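Scheduling and Customer Contact in a Home Pest Control Business
Student Project Report, Small Business Operations
2023-03-18

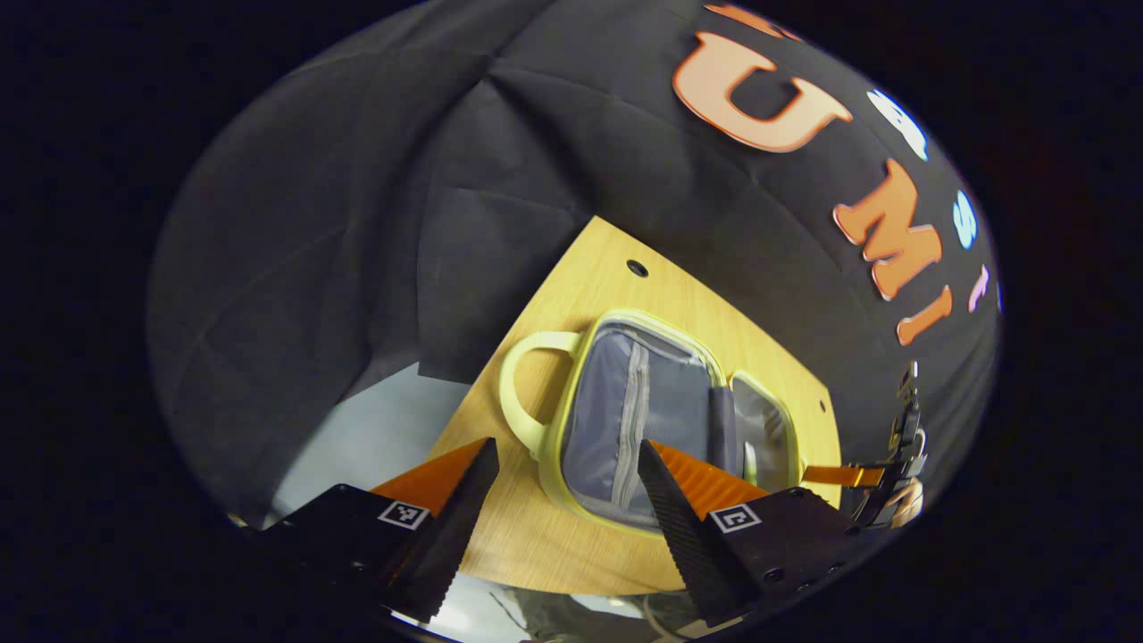
The project looked at how a small pest control company books its visits and keeps customers informed between them. The company is Castillo Pest Services, which works mostly in Govdale and the neighboring town of Lukotcombe. It sells quarterly treatment plans for houses and a monthly plan for restaurants. Our group was asked to find out why so many visits had to be rebooked and to suggest changes the office could make without hiring anyone.

Background

The company has some 800 customers on a regular plan. Most of them are not home when the technician comes. Outdoor treatments can be done without the customer, but indoor work needs someone to open the door, and a locked side gate can stop an outdoor visit too. When that happens the technician leaves a door tag and the office has to call for a new date.

Bookings are kept in a program called Tovuditz. It can send text messages, but at the start of our project the office only used it as a calendar. Reminders were made by phone the afternoon before, if there was time.

What we did

We spent two days in the office in February listening to calls and reading the notes on rebooked visits. We also rode along on one route in Lukotcombe. After that we sorted the rebooked visits by the reason written on the ticket. Where no reason was given we asked the office staff, and if they did not remember we left the ticket out.

Findings

Locked gates and customers who forgot the visit were the most common reasons. Dogs in the yard came next. Weather mattered less than we expected, although February was dry and a wetter month might look different.

The door tags caused trouble of their own. They have the office number but no space for the reason the visit failed, so customers often called to ask what had happened. The person answering usually had to reach the technician by radio first – on a busy morning that could take a while.

Customers who moved an appointment themselves were mostly satisfied. The complaints we read were about being moved by the company, especially when the new time was given as "morning" or "afternoon" with nothing more exact.

Recommendations

1. Turn on the text reminders in Tovuditz and send them two days ahead, with a line about gates and pets.
2. Print new door tags with check boxes for the reason.
3. Offer arrival windows of four hours or less when the company changes a date.
4. Add a field for gate codes to the customer record.

The office has started on the first item. The new tags are waiting on a price from the printer, and we did not get to see them in use before the project ended.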